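# Sorting toy bricks into a divided wicker tray

If you've got building bricks living in one big tub, please try a divided wicker tray! I switched over in September and I'm still a bit giddy about it. The tub held everything, sure, but finding a small red piece in there meant tipping the whole lot out on the rug. Now the pieces we use most sit in a shallow tray on the table, and the tub is only for overflow.

**Sort by color first.** Shape sorting sounds clever, but small kids see color long before they see "two by four." Give each color its own compartment and put the clear pieces together in one, or they'll vanish against everything else.

**Take bricks apart before they go in.** A stuck pair takes up more room and always ends up in the wrong section. Work over a plain, pale table top so little pieces show up.

**Don't fill it.** My tray is happiest at 70 pieces, and I once got 100 in and regretted it (you can't get your fingers down the sides). Two or three bricks in a section is fine while you're getting going.

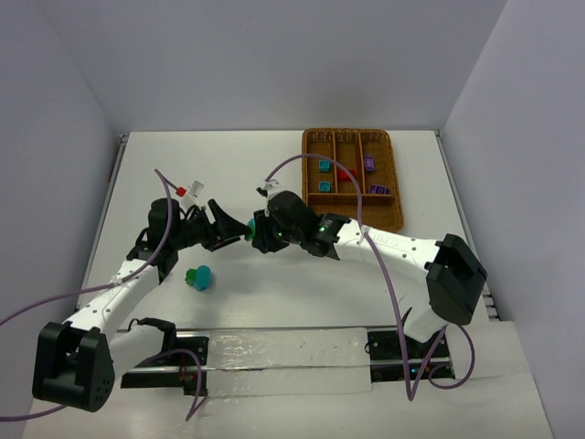
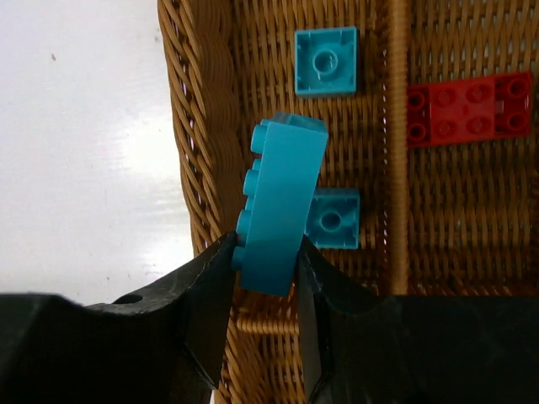
*Teal bricks and the wicker tray, mid-sort.*

**Choosing a tray.** Look for a tight, even weave. Loose wicker grabs studs and sheds bits into the bricks. A raised rim is lovely to have, and so are proper ribs between the sections, woven in so they can't slide around. I found mine in the Brotwood kitchen aisle, meant for cutlery, and the Lester thrift store usually has a couple of bread or snack trays that work just as well.

**Cleaning.** Wicker hates a soaking. Shake it out upside down over the sink, go along the weave with a dry pastry brush, then wipe with a barely damp cloth and let it air dry. Bricks can have a proper bath: lukewarm water, a drop of dish soap, a swish in a mesh bag, then spread out on a towel overnight with the hollow side down so they drain.

**The big tub.** I did finally count ours, 446 pieces, and I've split the overflow into 3 zip bags by color family. When a section in the tray runs low, top it up from the bag. It takes a minute and it's weirdly satisfying!

Next I want to try the same thing with crayons, if I can find a tray with longer sections.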